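Flostdale Folding Table, White Top
Sold by Prurkach Home & Laundry

Item 338
In stock – ships from our own back room
Finish: matte white
Legs: folding, with locking hinges
Extra: clip-on edge rail (sold separately)

Why I carry this table

I've been selling laundry room stuff for a good while now, and the question I get more than any other is what to fold on. People ask me about hampers, sure, and about drying racks, but then they lean in and tell me they've been folding on the bed for years and their back is killing them. I was a bed folder too! So when I picked a table for the shop I was picky, and the Flostdale is the one I ended up taking home for myself.

It's a plain table. The top is flat, white and matte, with no lip around the edge and no pattern printed on it. I tried a glossy one first, from a different maker, and under the ceiling light I kept getting a bright spot right where I was trying to line up a sleeve. The matte finish doesn't do that in my laundry room, and it also has a tiny bit of drag to it, so a T-shirt stays where you spread it and doesn't go sliding off toward the dryer.

Kids' clothes are where I like it best. Small shirts are fiddly – the sleeves want to curl under, the hem never sits square the first time, and if you're working on a quilt you can't tell which lumps are the shirt and which are the bed. On a hard top you just pat it flat and go. I fold raglans the same way every time: face down, sleeves in across the back, then bottom up to the collar. If you pull at the shoulder seams you'll end up with one side longer than the other, so smooth from the middle outward with your palm.

What white shows you

I'll be straight with you, a white top shows everything. Every bit of lint, every crumb out of a pocket, every dark speck that came in on somebody's socks. Some customers hate that and want a gray one (Flostdale doesn't make a gray one, I've asked). I've come around to liking it. If there's grit on the table I'd like to know before I lay a clean shirt on top of it, and on my old brown table I never did know.

It wipes down with a damp cloth and a drop of dish soap. Dry crumbs and little bits of stick I just brush off into my hand first, so I'm not smearing them around. Please don't use scouring powder. I did that in one corner of mine to get a marker stain out, and now that corner is shinier than the rest and I notice it every single time.

The legs and the hinges

The hinges are made by Jellitz and they're the good part of this table, if you ask me. They lock with a click you can hear. You'll need two hands to release them, one for each side, which was annoying for the first week and then I stopped thinking about it. Folded up, it slides in beside my washer with room to spare.

The feet are rubber and don't mark vinyl. On a very uneven basement floor you may want to put a bit of cardboard under one of them – mine has a square of cereal box under the back left foot and it's been there since April.

The edge rail

The Bodnár edge rail clips onto the long side and gives you somewhere to hang finished things while you work. I don't use mine for the kids' stuff, only for button-downs. It comes off without tools. If you're mostly folding and not hanging, skip it and save the money. You can always order it later and it'll fit.

What comes in the box

The table, fully assembled, legs folded
5 spare rubber feet
A care card
No tools needed

Price and shipping

The table is $259 and the rail is $20 more. Shipping is a flat rate, and I work it out at checkout so there's no surprise after the fact. It's a big flat carton and it's heavier than it looks, so get somebody to take the other end if you've got stairs. If the top arrives scratched, send me a note with a picture of the scratch and the label on the carton, and I'll sort out a replacement top.

Returns are fine as long as the legs still lock and you've kept the carton. I can't take back the rail once it's been clipped on, sorry, the padding inside the clips gets marked the first time.

The white top, with a long-sleeved shirt laid out in the second picture
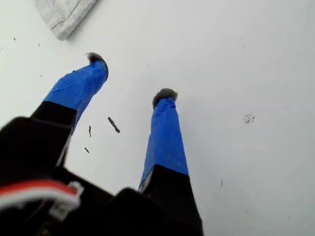
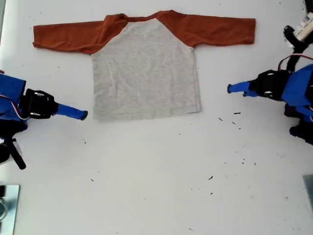 Reading time: 4 minutes

A few things people have asked me

Can I iron on it? Please don't. Get a proper board, or at the very least a thick ironing mat, and even then I'd keep it quick.

Will it take a sewing machine? I've had mine on there for hemming pants and it was steady enough for that. For hours of quilting I'd want something with fixed legs.

Is the top replaceable? Yes, it's held on with screws from underneath, and I keep a few tops in the shop. Tell me it's for item 338 when you write so I pull the right one.

Does it come in a smaller size? Flostdale has a narrow one in the works and I've put my name down for the first batch. I'll add it to this page when it gets here.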